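Robot Learning from Demonstration
Handout 8: Collecting examples for the bag task
Carola Bauerfeind, Hatsue Arai
Version of Sep 26, 2022

8.1 Purpose

Handout 7 dealt with rigid objects. This one covers soft goods, where the shape of the object changes as soon as it is touched and the state cannot be written down as a pose. The working example is the Tretosel set, recorded at the Flatitz lab: 1,531 teleoperated episodes of two-armed work on bags and boxes. Of these, 851 passed review and are used for training in Assignment 4.

Read the Leckie notes on action chunking before the session. The logging tool is called Posta throughout; its manual is on the course page.

8.2 Terms

Episode: one attempt at one task, from the start pose to the operator's stop signal.
Step: one logged row, holding joint positions, gripper openings, the commanded action and one image per camera.
Layout: the objects on the table and their positions at step zero.
Operator: the person driving the arms. The operator's initials are stored with every episode.

8.3 Table layout

A layout for the bag task has one bag and at most one rigid object. The rigid object serves two purposes. It gives the policy something to ignore in the strap tasks, and it is the item to be moved in the packing tasks. Straps are spread by hand before each episode and must not be arranged the same way twice running. In the early recordings the straps were always tucked under the bag, and the trained policy failed on every layout where they were not.

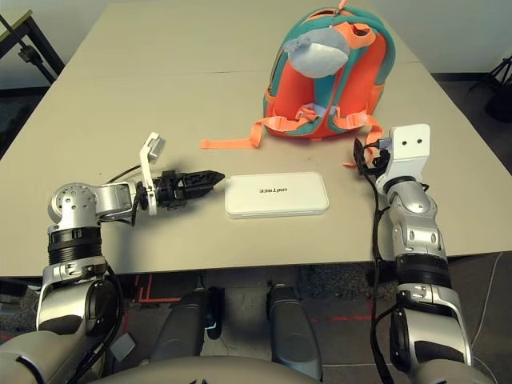
Figure 8.1. Head view of a layout with orange backpack and white box; left gripper closed beside the box.

Note how much of the head view is taken up by the arms. A policy trained on this view alone learns to rely on the look of its own forearms, and a change in cable routing is enough to disturb it. Timo Kramer's ablation (reading list, item 3) masks the arms and retrains. Success on box tasks hardly moves. On strap tasks it falls, which suggests that the arm's appearance was standing in for depth.

Check before each block of episodes:
- Head camera has not shifted. Compare with the stored reference view.
- Both grippers report the correct opening at the closed position.
- Clocks agree. Posta refuses to start if they do not, but it does not check again during the block.
- Task string entered in full, e.g. "grasp the shoulder strap with the left hand". Do not shorten it.

8.4 The wrist view

The head camera shows where the bag is. It does not show what lies between the fingers once the gripper is close, and for cloth that is the deciding fact. A grasp that takes in one layer and a grasp that takes in two can look the same from above and have nearly the same gripper opening.
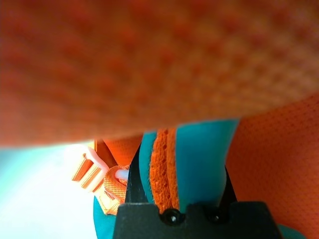
Focus is fixed. Anything very near the lens will be blurred, and with padded fabric this can be half the image. Do not discard such episodes. The policy will meet the same blur when it runs, and removing it from the training set makes matters worse. Exposure is also fixed for the whole block, so pale areas behind the object may lose all detail. This is accepted as long as the fabric at the fingertips stays readable.

8.5 Labelling

Each episode is given one outcome label and any number of fault flags. The outcome is judged from the last 32 steps only. Flags are judged over the whole episode.

Outcomes: success, partial, failure.
Flags: regrasp, extra layer, object pushed, operator pause, camera blocked.

"Extra layer" means that the fingers hold material not named in the task string. If the task names a strap and the gripper also holds the panel behind it, set the flag even when the outcome is a success. Wolfram Kröger and Kai Dreßler labelled the same block separately and disagreed mostly on this flag. The wording above is the version they settled on, and it replaces the one in last December's handout.

Regrasps stay in. A recovery is the only place where the policy can see how to leave a bad state. Pauses are cut when the commanded action is constant and both grippers are at rest.

8.6 Exercises

1. Load the accepted episodes and plot gripper opening against time for the strap tasks. Find the episodes flagged "extra layer". Can the flag be predicted from this signal alone?
2. Train the baseline with the head view only, then with head and wrist views. Keep the seed fixed. Report both results by task string.
3. Split the data by operator instead of at random and repeat exercise 2. Explain any drop.

Hand in code and a two-page report through the course page. Plots without axis labels are not marked.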